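Home Projects Team Schedule Report Contact

Gripper Comparison: Final Write-Up
Anjani Gunawan
October 16, 2025

So my half of the project was fingers. Bożena Gajewski took the controller side and wrote her own report, so if you want to read about control loops, go find hers! Mine is about which pair of fingers you should bolt on if you want a robot to hold something soft without mangling it.

I tried two kinds. The Kallier fingers are solid with a rubber face, and the Stullby ones are black with long slots cut in them, so they give a little when they close. I picked a kitchen sponge as the test object (cheap, squishy, easy to spot on the wrist camera) and told the arm to take it by the narrow end every time. I ran 200 grasps per pair, in batches of 50, and yes, that's a lot of sponge.

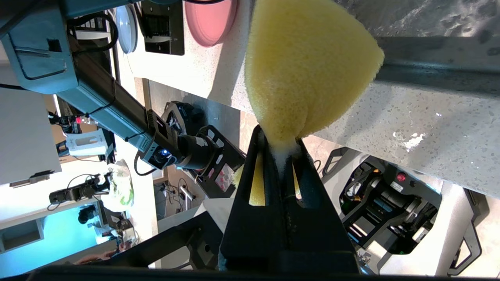 What I measured

A grasp counted as good if the sponge was still in the fingers after a lift, a quarter turn and a five-second hold. I also kept a column for "ugly but held", meaning it stayed put but tilted so far I wouldn't trust it to wipe anything. Bożena thought that column was too fuzzy and she's probably right, but I kept it anyway because the tilting bugged me so much.

The Kallier pair dropped the sponge 37 times. Most of those came during the turn, when the foam sort of rolled out sideways. The Stullby pair did a lot better, and I like that I can look through the slots and check for yellow, so I know there's foam between the fingers before I lift.

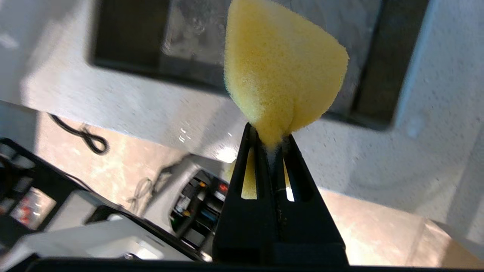 Closing force was the setting that took me longest. My first guess was way too strong and the narrow end got crushed so flat that the top flopped over. I backed it off a little at a time until the sponge stood up by itself, then left it alone for the rest of the runs. The Kallier pair needed more force to hold at all, which I think is unfair to it in my table, so please read those numbers with that in mind.

The wrist camera was the other headache. With the fingers this close to the lens they take up a big piece of the view, and strong sunlight kept confusing my color threshold on pale yellow. We logged over 3,718 stills and I had to re-label a whole batch by hand in February (never again).
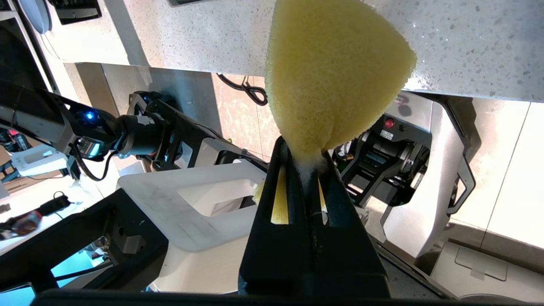 I'd also fix the pinch point in software next time. Right now it's wherever the arm happens to land, and a grasp a bit higher up the sponge behaves like a totally different test. Bożena has a start on this in the Boateng branch, but it doesn't talk to my logging script yet.

Still to do: repeat everything with a wet sponge, try a thinner pad on the Kallier fingers, and clean up the spreadsheet so somebody besides me can read it.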